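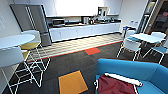 사무용품 · 설비 리뷰

Joshi 탁상형 제습기 Nimby 사용기: 4개월 운용 결과

탕비실과 수납공간의 습도 관리용으로 Joshi의 소형 제습기 Nimby를 4개월간 운용했다. 결론부터 적으면 밀폐된 좁은 공간에서는 쓸 만하고, 개방된 실내에서는 효과를 기대하기 어렵다. 이하 수치는 별도 표기가 없는 한 직접 측정한 값이다.

방식과 구성

Nimby는 펠티어 소자를 쓰는 전자 냉각식이다. 컴프레서가 없어 무게가 가볍고 진동이 적은 대신 제습량의 상한이 낮다. 구성품은 본체, 물통, 어댑터, 교체용 먼지 필터 한 장이다. 설명서는 영문과 국문이 한 장에 인쇄되어 있고, 국문 쪽에는 만수 센서 청소 방법이 빠져 있다. 영문 쪽을 보면 된다.

전원 버튼은 상단에 하나뿐이다. 짧게 누르면 강과 약이 전환되고 길게 누르면 꺼진다. 정전 후 복귀 시 이전 상태를 기억하지 않으므로 스마트 플러그와의 연동은 의미가 없다. 습도 설정 기능도 없다. 목표 습도에서 멈추는 제품을 찾는다면 여기서 후보에서 빼는 것이 맞다.

제습량

시험은 Mesville 사무실에서 진행했다. 10월 이전의 습한 기간에 옷장 내부에 두고 24시간 강 모드로 돌렸을 때 물통에 모인 물은 327ml였다. 시작 시점의 상대습도는 70%대, 문은 닫은 상태다. 같은 조건에서 약 모드로 바꾸면 수치가 절반 아래로 떨어진다. 약 모드는 유지용으로만 보는 편이 낫다. 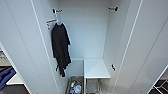
문을 닫지 않으면 결과가 크게 달라진다. 외부 공기가 계속 유입되므로 내부 습도계의 표시값이 실내 습도를 따라간다. 하루를 돌려도 차이는 센서 오차 범위 안이었다. 탕비실처럼 트인 공간도 마찬가지이며, 이 용도라면 컴프레서식으로 가야 한다.

저온에서의 성능 저하도 확인했다. 실내가 15도 아래로 내려가면 냉각판에 성에가 생기고 회수량이 급감한다. 자동 제상 기능은 없다. 전원을 끄고 한동안 두었다가 다시 켜는 수밖에 없다.

소음

약 모드는 주간 사무실 배경음에 묻힌다. 강 모드에서는 팬 소리에 고음 성분이 섞이고, 얇은 선반 위에 올리면 공진이 생긴다. 바닥에 고무 패드를 깔면 해소된다. 기본 고무발은 경도가 높아 진동 흡수에 별 도움이 되지 않는다.

함께 시험한 Zarmeena Gilani의 개체는 7주차부터 팬에서 불규칙한 마찰음이 났다. 필터를 빼고 흡입구 안쪽의 먼지를 제거한 뒤 사라졌다. 필터의 메시가 성긴 편이라 섬유 먼지가 많은 곳에서는 내부 청소 주기를 짧게 잡아야 한다.

물통과 관리

물통은 뒤쪽으로 빠진다. 벽에 붙여 설치하면 비울 때마다 본체를 돌려야 하므로 배치할 때 뒤쪽 여유를 확보할 것. 뚜껑의 실리콘 마개는 헐거워 가득 찬 상태로 기울이면 샌다. 연속 배수용 호스 단자는 없다. 만수 감지는 부표식이며 시험 기간 중 오작동은 한 번, 부표에 물때가 낀 경우였다.

비교

동급인 Stirnarano의 소형 모델과 비교하면 회수량은 Nimby가 다소 앞서고 소음은 Stirnarano가 낮다. Stirnarano에는 8시간 타이머가 있다. 야간에만 돌리는 환경이라면 이 차이가 회수량 차이보다 크게 느껴진다. 필터 수급은 Joshi 쪽이 수월했다.

평가

10점 만점에 7점. 감점 항목은 습도 설정 부재, 물통 마개, 전원 복귀 동작이다. 문이 닫히는 옷장이나 창고 한 칸에 한정해 권한다. 장기 내구성은 소자 열화를 보아야 하므로 다음 장마철 이후 같은 조건에서 회수량을 다시 측정해 본문에 추가할 예정이다.

홈 | 리뷰 | 설비 | 수납 | 공지

이 사이트는 쿠키를 사용합니다. 계속 이용하면 쿠키 사용에 동의한 것으로 간주합니다. 확인

문의하기 · 무단 전재 금지 · 맨 위로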